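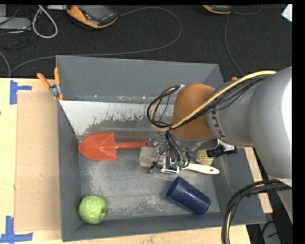
I've been putting off writing down my cell rules for ages, mostly because half of them sound fussy until you've had a bad afternoon. So here we go! Rule one is about cables, and I mean all of them. Anything that rides on the arm gets a loop at the wrist with enough slack for the joint to turn, and the loop gets tied near the top, like the black one beside the orange-brown joint. The thick yellowish cable can curve round on its own, but the thin wires down to the gripper are the ones I fret over (I killed a set in October and I'm still cross with myself).

Rule two: handhelds. Soledad Mateos, who taught me most of this when we were both at Karunaratne, wanted them on a hook, always, within reach of whoever is standing at the table. Mine live on the carpet more than they should. I know, I know.

Rule three, mark where things go. Blue tape is fine! If a panel has a home on the table, tape the corners, and clamp whatever you don't want nudged. A bin that has crept 13 mm will ruin your whole log and you'll blame the software first.

Rule four is slow speed for the first 8 picks after any change, with a hand on the stop. Yes, even if you only swapped the cup for another cup.

I've got a longer list for mixed objects, which need their own page really. Brushes alone could fill it. I'll post that once I've typed up the Zuris notes.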